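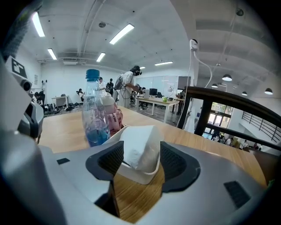
The Rural Programs Office helps small towns get grants, advice and services from the department without having to travel to the city for them. Hawi Tefera runs the office and Rok Yordanov looks after town halls, museums and libraries. Most questions reach us from people filling in a form at the front counter of their own town office, so we have kept the answers short.

Who can apply for a small towns grant?
Any incorporated town or registered community group. Private businesses can't apply, but they can be named as partners.

How much can we ask for?
Each town can put in 2 applications a year. Travel and catering are not covered.

Is there a population limit?
No upper limit. Places with fewer than 200 residents use the short form, and Rok can fill it in with you over the phone.

When does the current round close?
September 10, 2021, at 5 pm. Forms handed in at a town office by then are treated as on time, even if they reach us the following week.

Can someone visit our town?
Yes. Viorica Atanasov organises visits to the northern and coastal districts, and Azra Vlachou does the rest. Please have at least two people available who know the project.

What is Fondari?
Fondari is our online grants system. You need a login to check progress, but not to apply. If you've lost your password, use the reset link before ringing us.

Can we use the money for a building that is leased?
Yes, with a letter from the owner. The lease must have at least five years left to run.

Who do we contact if we're unhappy with a decision?
Write to Bujar Vukčević in the review section. Include your application number and the date on your decision letter. Reviews are done on paper and you don't need to attend.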